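4.2 Folding on ordinary furniture

Much of the advice on folding clothes assumes a large, clear, padded table. Few of the homes in our survey had one. People folded on beds, on the backs of chairs and, more often than we had expected, on desks. We doubt that instructions worked out on a laundry table carry over to these surfaces without loss, and the claims made for the Plerkgate method (Higuchi, December issue) deserve a closer look for that reason.

The method asks the folder to start from a flat garment and to use a printed design as a guide for the first crease. Both requests sound simple. A design helps only while enough of it can be seen, and thick knits do not stay flat for long. Figure 3 shows navy knitted fabric on a pale wooden desk.

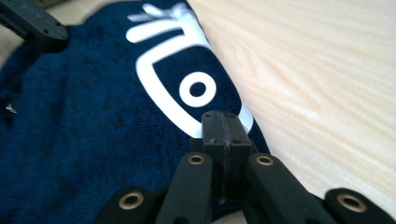
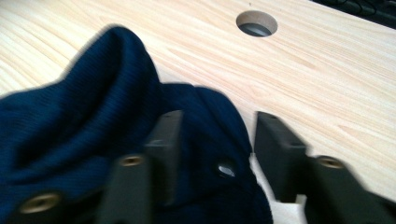 Figure 3. Navy knit on a light wooden surface: white printed graphic (first picture); bunched fabric with a metallic snap, near a round cable hole (second picture).

4.3 What the folding scores measure

Hideaki Higuchi reports that 2 minutes of practice is enough to produce an even stack. We could not find how "even" was judged. In the Kinoshita trial, a fold passed if the finished bundle fit inside a box, a test that a tightly rolled garment would also pass. The Tondberg scale is stricter but gives the same weight to a crooked hem and a loose sleeve, which most people who put away laundry would not.

Our own scoring, out of 100, has faults too. Two raters saw the same bundles and differed by about 10 points on heavy knits, while on cotton shirts they rarely disagreed. We therefore report knits separately in Table 5 and draw no ranking of methods from them. Readers who want one may consult the Hilov data, with the caution that its 300 folds were all made by people who already used the method being tested.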